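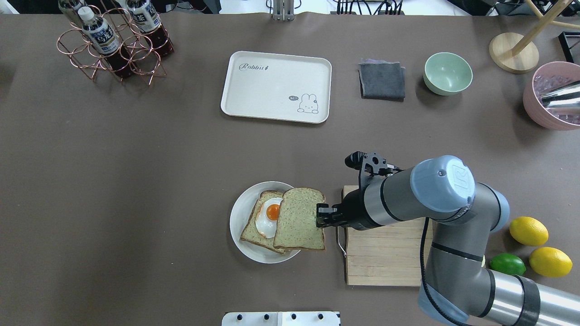 Egg Sandwiches — Why They Work (and Why They Leak)

Kitchen Corner, for ages 7 to 11

Ever bitten into an egg sandwich and had yellow run down your wrist? Me too. Twice this week. So today: eggs, bread, and what goes on between them.

First, the egg.

An egg has two main parts you eat. The white and the yolk. Raw egg white isn't white at all — it's see-through and kind of slimy. Then it hits the hot pan and goes solid and white. Why?

Proteins. Tiny, tiny stringy things, way too small to see. In a raw egg they're all curled up like balls of yarn, floating about in water. Light goes right past them. Heat them up and they uncurl, bump into each other and tangle. Now it's a net. The net traps the water, so the egg goes firm. And it blocks the light, so it looks white.

You can't un-cook an egg. Cooling it down doesn't help. The tangle stays tangled.

Why does the yolk stay runny longer?

The yolk needs a bit more heat than most of the white before it sets. Plus it sits up high, away from the pan. So the white goes first and the yolk catches up later. Runny yolk = pan came off early. Hard yolk = somebody waited, or flipped it, or put a lid on.

And the color! Pale yellow, deep yellow, bright orange. Depends what the hen was eating. Marigold petals, corn, leafy greens — these all have color in them and the color ends up in the yolk. Orange doesn't mean fresher. It just means different dinner.

Now the bread.

Whole-grain bread is made with all the parts of the grain. The outside coat is called bran, the little bit that could grow into a new plant is the germ, and the big starchy middle is the endosperm (long word, sorry). White bread is mostly made from the middle part. Whole-grain keeps the lot, so it's darker and you often see specks.

Look close at a slice. Holes everywhere! Those were bubbles. Yeast is a living thing, a very small fungus, and it eats sugars in the dough and lets out gas. The gas blows up the dough like lots of little balloons. The oven sets it and the holes stay.

The crust is brown becuase the outside of a loaf gets much hotter and drier than the inside. Browning makes new flavors too. So if you cut your crusts off you're missing the toasty bit. Just saying.

Why put them together?

Bread soaks stuff up. All those holes! Yolk runs out, bread catches it, and less of it goes on your shirt. Thick yolk moves slowly, thin juice moves fast, so a tomato will make your sandwich soggy quicker than an egg will. Toasting helps. Dry crispy bread takes longer to go soft.

Lid on top — that's the second slice. Put it down gently. Squash it and the yolk pops.

Try a squeeze of lemon or lime too. They're both citrus fruits, and they're sour because of citric acid. A little sour makes a rich eggy taste less heavy. Kevin Moynihan, who tests our recipes, puts lime on his and says lemon is for fish. We disagree.

Do the drip test

You need two slices of the same bread, a spoon, some water, a plate and a clock.

Toast one slice, leave the other plain. Let the toast cool. Drip one spoonful of water in the middle of each and start timing. After a minute, pick them both up and look at the undersides. Which one is wetter? Do it again with honey. Slow, isn't it.

Write down what you see before you eat the evidence. (Honey one is the best one.)

Safety stuff

Pans and toasters are hot, so get a grown-up for those bits. Wash your hands after touching raw egg. Dont leave cooked eggs sitting out all afternoon, they go in the fridge.

Words to know

Protein — tiny stringy stuff that makes egg go firm
Bran — outside coat of a grain
Yeast — little living thing that makes bread puff up
Citric acid — the sour in lemons and limes

Send your drip test results to Şengül Kaplan at the Kitchen Corner desk by Friday. Next time: why does cheese stretch?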